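From the Packing Room: the arm and the rest of us

If you've walked past the back hallway at Pralthorpe lately and heard a little whirring noise, that's the arm. It doesn't have a proper name yet (the suggestion sheet by the kettle is filling up and most of it I can't print), so for now it's just the arm.

Quick recap for anyone on nights. Fema wants the kit line to try automated picking in July, starting with the spare parts bags. I've been on that line for six years and I've dropped more small parts into more boxes than I care to think about. Last year's biggest order was 3540 kits - my wrists remember every one of them! So when they asked who wanted to help with the tryout, I had my hand up before the end of the sentence.

We're starting small. Toy bricks, one clear box, a lot of patience. My part is setting the bricks out, watching what the arm does and writing it down, which is harder than it sounds when you keep wanting to reach in and do it yourself.
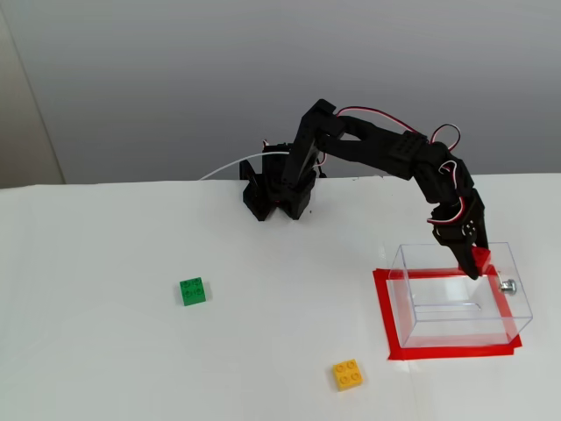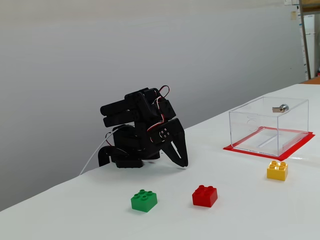
Packing Room News, Issue 31

Now the bit everyone stops me in the break room to ask. Are we being replaced? I asked the same thing at the June meeting, and what we were told is that the kit line crew stays the same size through the tryout, and that two of us will be trained to run the arm and fix the simple stuff. I wrote that down word for word and I plan to hold them to it.

What does change is the day itself. Less reaching and twisting, more checking and refilling. Some of you will like that and some of you really won't. I miss the chat already, to be fair, because you can't talk across the bench the same way when you're keeping an eye on a machine. I brought that up too, and we may get the tables turned so the checkers face each other.

The other worry is speed. The Boscombe site set a target of 3000 picks for their first full week and people there felt pushed to keep up with it, so I've asked that we don't post any numbers on the wall until we've had a month to settle in. No answer yet. I'll keep asking.

If you'd like a turn with the arm, the sign-up sheet is on the Buthelezi room door. You don't need to know anything about computers (I certainly didn't) and it's paid time. Bring your reading glasses if you use them, the labels on the control screen are tiny.

Name suggestions still welcome. Clean ones, please.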